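Getting Your Travel Photos Off the Phone and Onto the Wall

I came home from Lerkton in July with over 300 pictures on my phone and, like every other year, the firm intention of doing something with them.

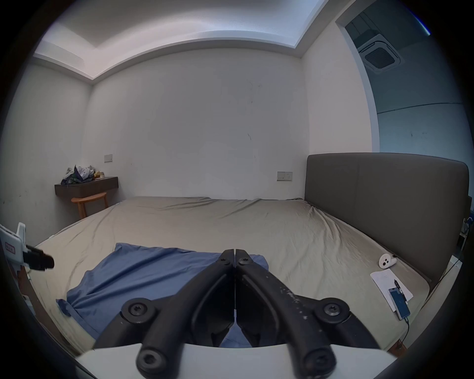 So this year I gave myself one rainy weekend and a pot of coffee, and I'm writing down what worked while I still remember it. I'm no photographer (my sister got all of that) but I do like having our trips up where I can see them, and I've ruined enough prints over the years to have picked up a few things.

Delete first, and do it in one sitting. I go through fast with my thumb and don't let myself zoom in. Blurry, gone. Four of the same harbor, keep one. I got down to 162 before lunch and then went through again after dinner, when I was a lot meaner!

Pick for the spot, then pick the picture. Our hallway is narrow and pretty dark, so the moody evening shots I love just turn into brown rectangles out there. Bright ones go in the hallway, and the dark stuff goes across from the living room window. I wish I'd figured that out before I paid for the big print of the ferry dock.

Order one cheap test print. Phone screens are so much brighter than paper. I bump the brightness up a little on a copy, send for a small one, and look at it in daylight and again with the lamps on. If faces look muddy, bump it again. Keep your original file untouched, please. I've cried over that one.

For mats, go bigger than feels right. A small photo with a wide mat around it looks like you meant it. I buy frames at yard sales for the glass and the size and ignore whatever's inside them. A quick sand and a coat of matte black paint and they all look like cousins. Clean the inside of the glass last thing before you close up the back, and use a coffee filter, no lint. Spray the cleaner on the filter and never on the glass, or it creeps in under the edge and you get a wavy spot in your print a week later.

Lay everything out on the floor before you touch a hammer. Then trace each frame on wrapping paper, cut it out, mark where the hanger sits and tape the papers to the wall. Leave them up for a day or two. I moved mine 5 times, and my husband walked past the whole mess without noticing. You hammer right through the mark and tear the paper away after.

Nermin Ateş asked me in the comments last time how I keep frames from going crooked by the front door. Little dots of poster putty on the bottom two corners! Press, wiggle it straight, done. If you have kids who slam doors, use the bigger dots.

And the leftovers, the ones that didn't make the wall: I print them small and keep them in a recipe box with a divider for each trip. People will flip through a box at the kitchen table when they'd run from a slideshow. Write the place on the back in pencil. Ballpoint dents the front and some gel pens never dry on photo paper, so you end up with Boström printed backwards across somebody's face.

I've still got three empty frames and no idea what goes in them.

Related tips

Drying Out a Soggy Camera Bag
Getting Old Tape Off the Back of a Photo
What to Do With Postcards You Never Sent
A Shelf for Skinny Frames From One Board
Our Week in Kestus, and the Map I Framed After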